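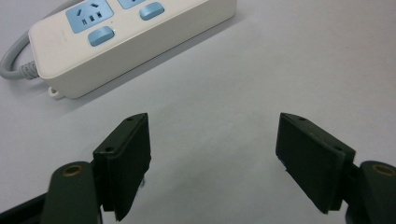
# Trosow Hand-Held Gripper

**Equipment category:** end-of-arm and hand tools
**Manufacturer:** Bollari
**Held by:** Lokari Shared Equipment Service
**Page last revised:** October 2026

The Trosow is a two-finger parallel gripper carried by hand and fitted with its own camera. It is held at the Lokari bench for tabletop handling work with household and office items such as power strips, plugs, cups and small boxes. The same finger set fits the wrist mount of the Umali arm, and users who work on both machines should read the section on changing over before they book.

## Fingers and pads

Each finger consists of a dark green arm with a rounded top and a dark rectangular pad attached at the upper end. A brass-colored threaded insert is set in the top of each arm. The top edge of each pad has two small screw holes.

The left and right fingers are mirror images and must not be swapped. A finger fitted on the wrong side will close, but the pads will not meet squarely and the drive will stop early with a travel fault.

Pads are supplied as matched pairs. If one is worn or damaged, both are replaced. Pads from different pairs vary slightly in thickness, and mixing them moves the closing point off the center line.

## Before use

1. Place the gripper on a clear, level table with the drive switched off.
2. Open the fingers by hand to full width. Movement should be even on both sides. If one finger drags, stop and report it.
3. Check that the inserts sit flush in the arms. An insert that stands proud or turns under light finger pressure has come free of its seat.
4. Wipe the pad faces with a lint-free cloth. Use no solvent.
5. Connect the power lead, switch on and allow the drive to find its home position.
6. Close the fingers on the flat test block from the tool case. Both pads should touch the block at the same time.
7. Hold the gripper over the table with the fingers apart and confirm that both pads appear in the camera view at about the same height.

The camera view in step 7 is the quickest check of finger alignment. Pads that angle slightly inward are correct for this model. If one pad sits clearly higher than the other, the arm on that side is loose at its base and must be retightened before any recording is made.

## Work on electrical items

Power strips and extension leads are often used as test objects. Users are asked to observe the following.

- The test object is unplugged from the wall, and its plug is kept where the user can see it.
- A power strip used as a test object is never used to supply the gripper, the lights or a computer.
- The strip is gripped by its housing. It is not lifted by the cable or by the collar where the cable enters the housing.
- Switch buttons may be pressed with a closed pair of pads. A single pad tip puts a side load on the arm and should not be used for this purpose.
- Strips with cracked housings, exposed conductors or loose sockets are removed from the bench.

Pad tips must not be pushed into socket openings under any conditions, including when the strip is unplugged.

## Routine care

| Interval | Task | Carried out by |
|---|---|---|
| Each session | Wipe pads, check inserts, run block test | User |
| Every 300 closings | Check pad screws for tightness | User |
| Every 2000 closings | Replace pads as a pair, clean slide rails | Bench staff |
| Each December | Full strip-down and recalibration | Bench staff |

The number of closings is shown on the status page of the drive. The count is reset by bench staff when new pads are fitted. Users should write the count in the logbook at the start and the end of each session.

## Replacing the pads

Pad replacement takes almost 30 minutes, including the alignment check. Switch off the drive and remove the power lead before starting.

1. Open the fingers to full width and fit the travel lock.
2. Support the pad with one hand and remove its mounting screws. Put them in the tray. They are shorter than the screws used on the frame, and a frame screw used in their place will bottom out before it holds the pad.
3. Lift the pad away and clean the seat with a dry brush.
4. Set the new pad on the seat with the gripping face toward the opposite finger.
5. Start both screws by hand, then tighten them in turn with the driver in the case.
6. Repeat on the other finger.
7. Remove the travel lock, reconnect the lead and run the block test.
8. Enter the pad pair number in the logbook and ask bench staff to reset the count.

Thread lock is not used on pad screws.

## Loose inserts

An insert that turns in its arm cannot be repaired at the bench. Remove the whole finger, tag it with the side it came from and place it in the return box. A spare finger for each side is kept in the lower drawer of the Trosow cabinet. Do not glue an insert back in place. Adhesive tends to run into the thread, and arms returned in that condition are scrapped.

## Changing over to the Umali arm

The fingers are taken off at the base, leaving the pads attached. On the Umali mount the closing force is set in software, and the setting kept for the hand-held body is too low for most lifting tasks on the arm. Load the profile named "Trosow pads, standard" before the first closing. When the fingers are returned to the hand-held body, run all seven steps under "Before use" again.

## Faults

**Travel fault on closing.** Check that the fingers are on their correct sides, then clean the rails.

**Objects slip when lifted.** Wipe the pads. If slipping continues, read the closing count and compare the pad faces with the wear card in the case.

**Pads touch the test block at different times.** Retighten both arms at the base and repeat the test. If the result is unchanged, switch off and report the fault.

**Drive does not find home.** Remove power, wait 2 minutes and reconnect. Do not force the fingers while the drive is powered.

## Booking and return

The gripper is booked through the Lokari equipment calendar. It is returned in its case with the fingers closed, the lead coiled beside the body and the test block in its slot. Faults are entered in the logbook even when they have been cleared during the session.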